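The Kit Club
June 26, 2021
By Marijke Van Damme

Room 19, end of the hall, past the vending machine. Ten to four and they're already at it. The Prallura Tech robotics club is two arms, one white table and a job that sounds dull until you try to teach it to a machine - fill a tray with parts, the right parts, over and over.

The contest is called the Ondard Kitting Challenge. Student teams only. Each one gets the same sort of task: pick the electrical parts for a small device out of bins, lay them on a lined tray, done. Prallura finished fourth in May and Mirela Toledo, the team captain, is still annoyed about it.

"We lost it on the boards," she says. "Every time, the boards."

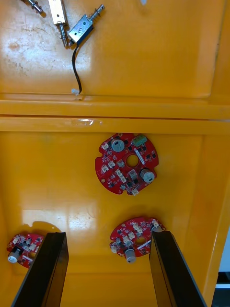
Toledo writes most of the grasp code and she talks fast, usually while typing. Her complaint about the boards is simple. They're round, they're red, and they lie flat, so two straight black fingers have to come down over an edge without hitting anything that stands up. And plenty stands up. There are the silver-topped capacitors, the green terminal block near the rim, white connectors all over. Plus a hole in the middle, which the software kept reading as a second, smaller object. That one took her two weeks.

Her partner on the other arm is Wahyudi Ong, a sophomore who joined for the free pizza and stayed for the wiring. The pizza stopped last fall. Budget.

The money, by the way: $3000 for the year, from the school. The arms came seperately, paid for by an old grant. The team named them Keto and Magalhães and won't say why.
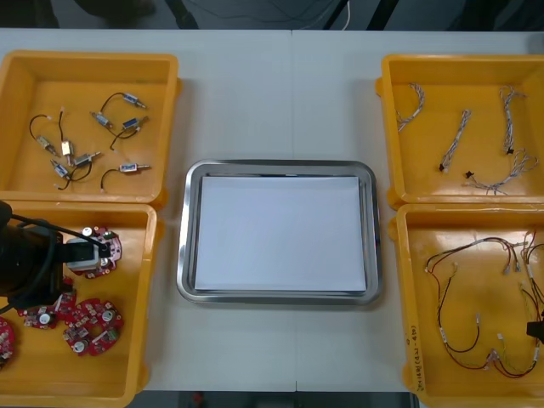
Ong has the harder side, or so he claims. Wires don't hold a shape. He can tell the arm where a harness is but not where it will be once a finger touches it. Of his two bins he'd take the white and gray strands any day over the long red, black and white ones, which loop all over the floor of theirs with connectors at the ends and in the middle too. Grab the wrong loop and who knows what comes with it. Toledo says boards are worse. This argument has been going on since winter and I heard it three times in one afternoon.

Solange Portela coaches. She spent years in a packing plant before teaching and she runs practice like a shift - start on time, log everything, coats off the chairs. The log is a paper notebook. Run 604 was the latest entry when I looked, in pencil, with "try slower??" next to it.

She doesn't touch the code. "I ask them what a person would do," she says. "Then they go quiet for a bit. Then someone picks up a harness and does it by hand and we all watch."

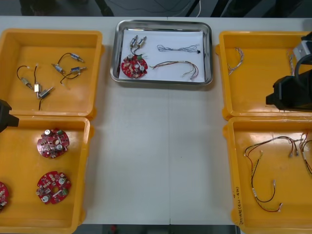 They do a lot of that, the watching. Somebody's always leaning over the table with their chin on their fists, and Portela is always telling them to get out from under the lights. A full run can be slow going. No music during runs, a rule that came in after Ong's playlist and a vote he lost.

Parents ask her what it's for. She tells them factories, warehouses, whatever you like. Gareth Cropper, who judged in May, put it more bluntly when I called him: he hires people who have been stuck on one problem for a year and didn't quit. 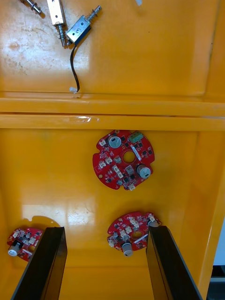 What's next

Regionals, in the fall. Toledo wants the boards solved by then, Ong wants a second try at the long harnesses. Portela wants the notebook filled in properly, with dates. Practice runs all summer, same room, and new members can just turn up. Bring your own snacks.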